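Drasden Table Setting and Clearing Study
Progress report for the second reporting period, covering work to the end of March

Summary

Work in the period concentrated on the tabletop tasks at the Drorcombe site. The object set was fixed, the cloth-covered table was adopted as the standard work surface, and 58 task sheets were written and checked. The storage tasks, which were planned to begin in the same period, have moved to the next one. Spending is within the approved budget and no additional funds are requested.

Scope of the period

The work plan called for two items: a final list of household objects for the tabletop tasks, and a set of written task sheets that an operator can follow without further instruction. Both have been delivered. The plan also listed a first round of drawer and cabinet tasks under the Lodus heading. These depend on a cabinet that was delivered with the wrong door hinges and has been returned to the supplier.

Object set

The tabletop set contains 20 objects. The selection favors items that are common in homes and that differ in height, stiffness and weight. Each object has an entry in the Thaler inventory giving its dimensions, its weight, the storage shelf and the date of the last inspection.

Bowls and cups account for the largest share. The shallow bowls were kept in one color family so that a change of bowl between task sheets would not also mean a large change of color. Two glazed plates on the original list were dropped after chips were found along the rims. No replacement is planned, as the remaining plates cover the same range of diameters.

Tissue boxes, trays and small baskets make up the second group. These are light for their size and tend to shift when touched from the side. The task sheets therefore give them a home position near one edge of the table, clear of the area where bowls and cups are placed. Decorated items were allowed in this group provided that the decoration stays attached during normal handling.

Work surface

Early trials used the bare tabletop. Bowls slid when released at a slight angle, and the end position could not be compared between sessions. A cloth cover was tested and then adopted for all tabletop tasks. It is pulled flat before each session and checked again at the midpoint. Folds under a bowl were the most common fault in the session log, and a line was added to the setup sheet to cover them.

Blue was chosen from the cloths in stock. It gives a clear contrast with the tan, brown and white items that make up most of the object set. A second cloth of the same size is held in reserve and is used while the first is being washed.

Task sheets

The 58 sheets are divided into placing, moving and clearing tasks. Each sheet names the objects, gives the starting layout, and states the end condition in one sentence. Wording was revised after operators read "center" in different ways. Sheets now refer to the center of the cloth, and a placement is accepted if the base of the object falls within 5 cm of that point.

Clearing tasks take longer to reset than placing tasks, and the session plan has been adjusted to group them at the end of the morning. Sheets for stacked bowls remain in draft. The stacking order has been agreed, but the end condition still needs a clear rule for a bowl that rests tilted inside another.

Typical layout

The bowl and tissue box layout is the simplest in the placing group and is used as the opening task for new operators. It calls for a single empty bowl near the center of the cloth and a wicker tissue box toward the left edge. The operator works from the near side of the table with a gripper in each hand, and the tissue box remains in its home position unless the sheet says otherwise.

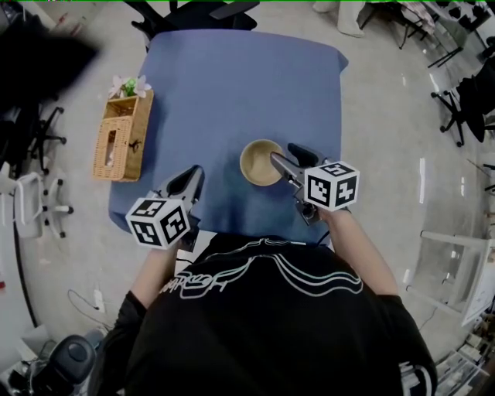 Open issues

The replacement cabinet for the Lodus tasks has no confirmed delivery date. If it has not arrived by the middle of the next period, the drawer tasks will be started on an existing desk unit and the cabinet tasks will follow separately.

Inspection entries in the Thaler inventory are behind for the basket group. The missing entries will be completed before any further objects are added.

Plan for the next period

Finish the stacked bowl sheets and release them for use. Begin the drawer tasks. Review the midpoint cloth check and decide whether it should also apply to sessions with fewer objects. The next report will include the storage object list and a revised schedule for the cabinet work.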